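How do you sort loose bricks without losing the will to live?

Asked on Monday – 253 views

I've taken on a big mixed lot of building bricks for our toy library in Ilstead and I'm going by colour to start with, one open plastic bin per colour, side by side on the table. Red is easy. The yellow bin is where I come unstuck.
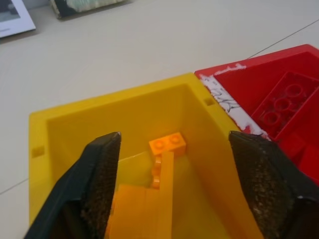
I can't decide if orange deserves a bin of its own or if it can live in with the yellow. In the evening under our lights I can barely tell them apart! Also, my labels are just tape and marker on the rim and I'd like something that lasts.

2 answers

Answer from Tuhumury (7 helpful votes)

Give orange its own bin, but do it later. First pass, just get everything into warm and cool colours, then split the warm lot in the morning by a window. I did 40 kilos that way and the second pass was quick. Go through the red bin again at the end as well, odd yellow bits always sneak in. For labels, write on the tape, then put clear tape over the top – mine have lasted years.
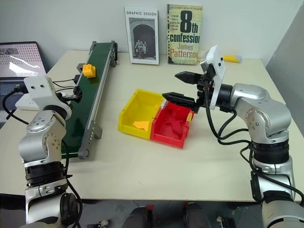 Answer from Rasik

Colour is the wrong way to do it, sort by shape. You'll never find a 1x2 in a heap of all red. Don't know about labels sorry, I just use old ice cream tubs.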